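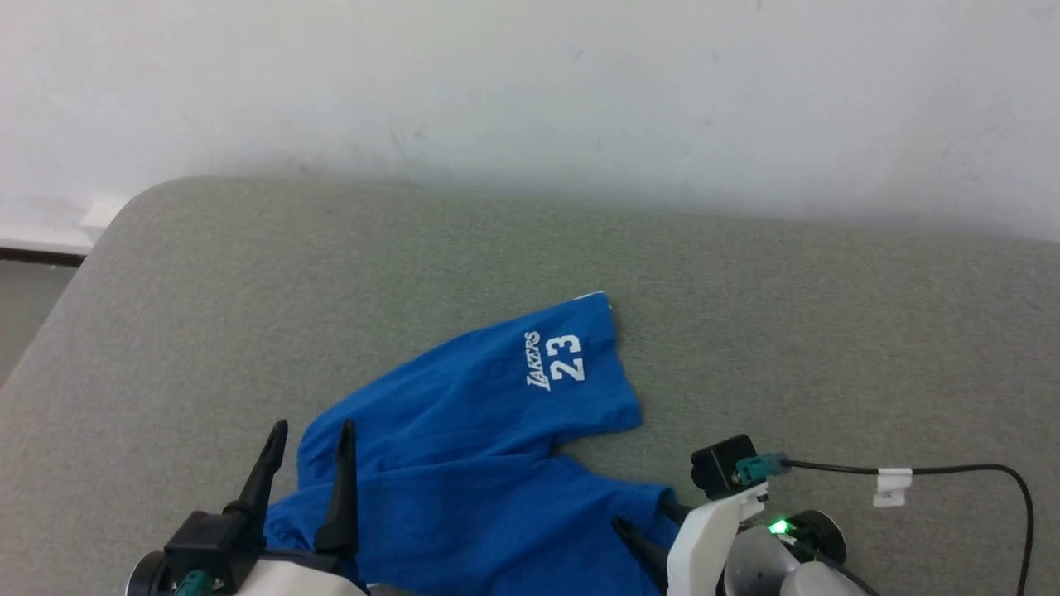

Prenda azul con el rótulo «LAKERS» y el número 23, sobre el asiento tapizado en gris.

Noviembre de 2023 | Redacta: Tonantzin Bañuelos, secretaria
Actas y acuerdos > Ropero y sala común

ACTA DE LA REUNIÓN ORDINARIA DE LA RESIDENCIA NOSTER

Preside D. Adelino Henriques. Se declara abierta la sesión y se aprueba sin enmiendas el acta de abril.

1. Prendas sin recoger. La secretaria da cuenta de la ropa dejada en la sala común. Se acuerda que toda prenda hallada sobre los asientos se doble, se anote en el registro con su color y sus rótulos, y pase al ropero. La prenda azul con el número 23 queda inscrita a la espera de que la reclame su titular.

2. Plazo de custodia. La presidencia propone cuatro semanas. La representación del pabellón Tripathi solicita ampliarlo en los meses de vacaciones. Sometida a votación, se aprueba la propuesta inicial con 2 votos en contra.

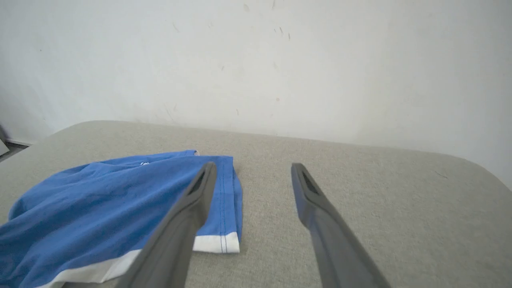 Asiento gris junto a la pared de la sala, con ropa azul de ribete blanco pendiente de doblar.

3. Tapicería. Se examina el presupuesto de Flasness para la limpieza de los asientos, por importe de 80 euros. El Sr. Henriques pide que se solicite otro a Irnetti antes de resolver. Así se acuerda. Hasta entonces no se dejará ropa húmeda sobre la tapicería.

4. Ruegos y preguntas. Se ruega que las llaves del ropero se devuelvan en conserjería el mismo día.

Sin más asuntos que tratar, se levanta la sesión, de lo que doy fe como secretaria.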